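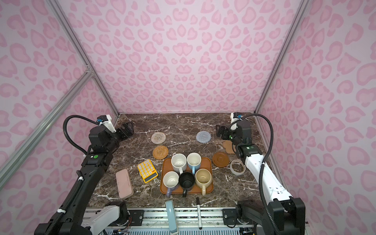 Poonam Kaushik asked that the mugs stay on the tray until every coaster has been set out, as the previous order of work had people reaching over full mugs to place them. Agreed without a vote.

Minutes, Tableware Working Group, Kudside
Started 9:40. Present: Elaheh Ebrahimi (chair), Poonam Kaushik, Tien-fu Yen, Ferdinand Steiner (minutes). Apologies: Aarti Malhotra.

1. Previous minutes
Accepted. In item 4, "Rana" should read "Iltgate".

2. Marble tabletop
T. Yen reported that dark drinkware is hard to pick out on the brown stone, the black pieces most of all. He would keep the orange tray as the standard carrier. E. Ebrahimi noted that the white veins make small chips in pale mugs easy to miss, and asked that mugs be checked in the hand.
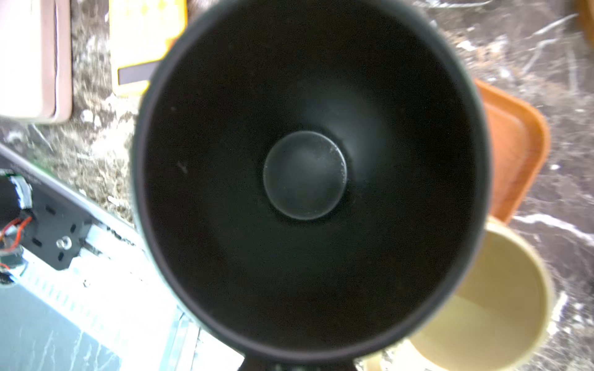

Checking is to cover the inside wall, the base and the rim, in that order. Deep cups are to be tilted toward the light. F. Steiner will add this to the setting sheet, which now runs to 18 lines.

3. Coasters
The woven, knitted and coiled rope types were compared with the raised-rim type. Rope coasters are to lie flat before use; any that rock go back to the store. P. Kaushik prefers the raised rim for full mugs. No change to the mix for now. 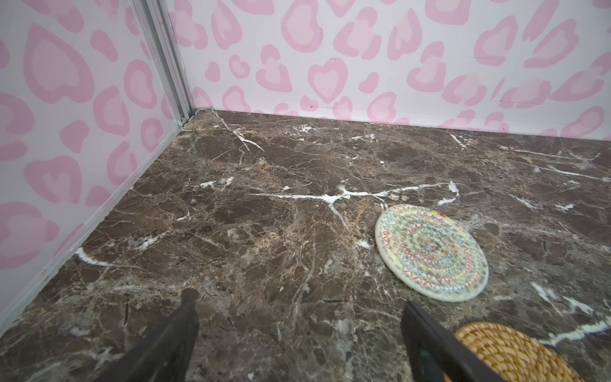
4. Setting order
Coasters go in a row near the back of the table, tray in the center foreground. Mugs move from tray to coaster one at a time, starting at the left. E. Ebrahimi asked whether handles should face front throughout. Agreed, on the tray and on the coasters.
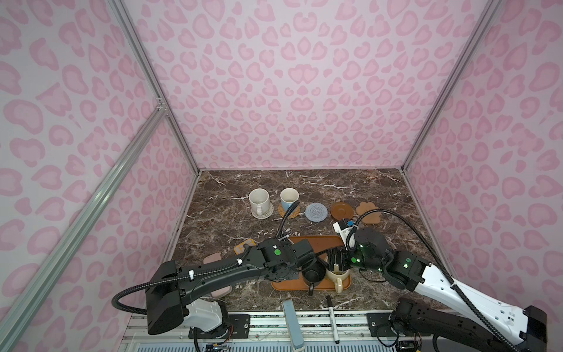 5. Purchasing
Stock stands at 124 mugs and 53 coasters. The Wondus quote of 3,790 was held over until A. Malhotra can speak to it.

6. Actions
F. Steiner: revised setting sheet, before the August meeting.
T. Yen: second tray, same color.
P. Kaushik: sort the rope coasters.

Closed 10:25.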